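6.2 Fingers do not release after a fabric pick

This section applies to the Dindus hand-held gripper with Kassab pads fitted. Fault code 183 shows on the handle when the fingers stay closed with the trigger let go. It comes up mostly on bedding and loose cotton, where a fold gets drawn in behind a pad.

CAUTION: Do not pull the cloth out while the code is showing. The fingers can open or close without warning. Keep your free hand clear of the pads and the finger cut-outs.

To clear the fault:

1. Stop the recording and let go of the trigger.
2. Lower the gripper until the cloth is resting on the bed and there is no weight on the fingers.
3. Hold the power button for 6 seconds. The handle light goes out.
4. Turn the manual release a quarter turn to the left and ease the fingers apart.
5. Lift the cloth away from the pads. Check for threads caught around the bolt heads.
6. Set the release back to centre and switch on.
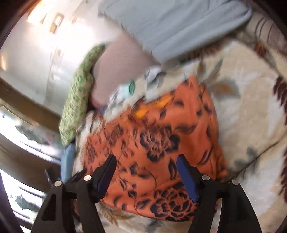

Before going back to work, open the fingers fully above the cloth and close them on nothing 2 times. If 183 comes back, tag the unit and return it to the Prurnitmont bench. Do not keep resetting it.

NOTE: Units updated before 21st February log this fault as a low battery. Check the code on the handle, not the log.

Pads are due for replacement at 300 picks on fabric, or sooner if an edge has lifted. Use the Drurkus hex key supplied. Send fault reports to Annelore Baumgart with the unit's serial number and the type of cloth.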